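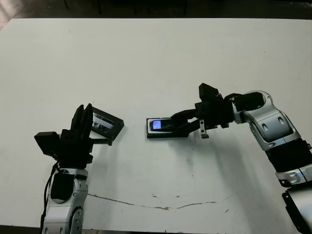

*Two arms at one table, each gripper holding a part.*

## Shared bench rules: common questions

These answers cover the two-arm benches at Skemodberg and Mullomthorpe. The full text is Drulport rule sheet 1805.

**Who may start a run?**

Anyone signed off on the Geum controller. Sign-off lasts 9 months and then has to be renewed.

**How should parts be set out?**

Put the holder flat on the table, inside the reach of one arm only. Leave room for the fingers to open on both sides.

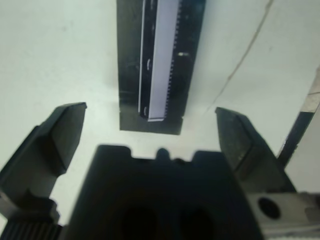

If the holder has moved between runs, teach the pick point again – don't nudge it back by eye. Note the change in the bench log.

**Can I reach in while an arm is paused?**

No. A pause is not a stop. Press the stop button and wait for the Geum light to go amber.

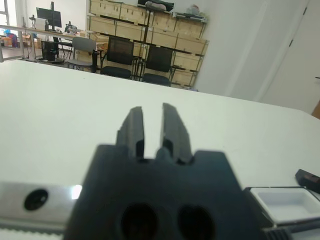 ## Checks and faults

**How often are the fingers checked?**

Every seven shifts, or sooner if a part slips.
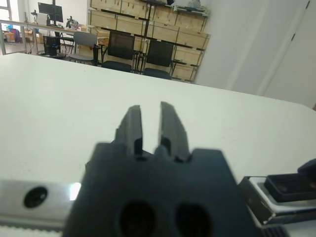 **Who do I tell about a fault?**

Ring the Drulport desk on extension 3769 and leave the bench stopped until they call back. Faults found after 5 pm go in the log as well.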